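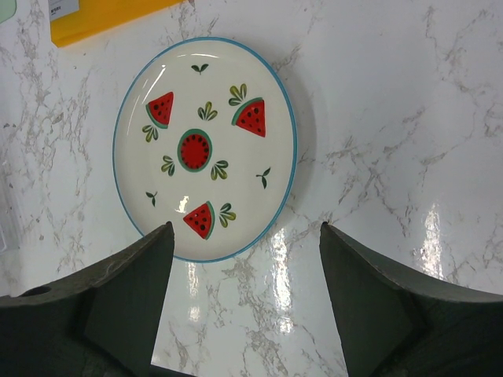 Support > Online Store > Checkout & Shipping
Opened in June by Milan Coppens – Status: Resolved

Hello to whoever picks this up, and thank you in advance for your patience, as I know I tend to go on a bit.

I run a small online shop selling secondhand and seconds-quality tableware, and I've been on the Trarngate store builder for four years with hardly a complaint. My trouble is with the shipping calculator. Since Friday, customers in Western Australia and Tasmania have been getting as far as the checkout page and then seeing "No delivery options available for this address". Customers in Victoria and New South Wales are fine, or at least none of them have written to me, and they generally do write when something goes wrong, bless them.

The shop uses the Jondby add-on for live postage rates. I haven't changed anything in it for months. I did add a new product category last week (platters and serving plates) and set up a new box size to go with it, but I can't see why that would matter to somebody buying a single egg cup in Hobart.

Things I tried before writing to you:

Cleared the cache in my browser and tried again in a different one. Same message.

Logged out, logged in, and placed a test order using my sister's address in Fremantle. Same message.

Turned the Jondby add-on off and on. It lost my handling fee when I did this, so please warn other people. I had to put the fee back in by hand.

Removed the new category altogether, then put it back when it made no difference.

I'd be very grateful for any ideas. I have one lady in Launceston who has been waiting for a gravy boat and is being extremely kind about it.

Update, 4:40 pm

Thank you for the quick reply, and for the link to the shipping log. I didn't know that page existed! I've gone through it as you asked. Every failed checkout has the same line next to it, "parcel weight exceeds service limit", and the weight given is 400 kg. I can promise you that nothing in my shop weighs 400 kg, and that includes me and the shelving.

You asked whether the egg cup has a weight saved against it. It does, and it's correct. I also checked the gravy boat and seven other items picked more or less at random, and those were all right too.

Update, next morning

I think we've found it between us. You suggested looking at the packaging weight as well as the product weight, and there it was. When I set up the new box size I typed 400 in the empty weight field, meaning grams, and that field is in kilograms. The weight field on the product page is in grams, so I'd got into the habit. I'd also ticked "use as default box", which explains the egg cup. What I still couldn't understand was why Melbourne and Sydney orders were going through, but your colleague explained that those states are on my old flat rate table, which doesn't look at weight at all. I had completely forgotten making that table.

I've changed the box to 0.4, unticked the default setting, and run the Fremantle test again. Three delivery options came up, all at sensible prices. The gravy boat order went through shortly after lunch – I rang the lady myself to tell her she could try again.

Two small requests, if there's somewhere to pass them on. Could the box weight field show its unit beside it, the way the product one does? And could there be a warning when a box comes out heavier than, say, 100 kg? I'm sure I'm not the only person who packs at the kitchen table late at night with one eye on the kettle.

Please feel free to close this one. I've left the flat rate table alone for the moment and will tidy it up when the colour labels for the new platters are done.

Warm regards,
Milan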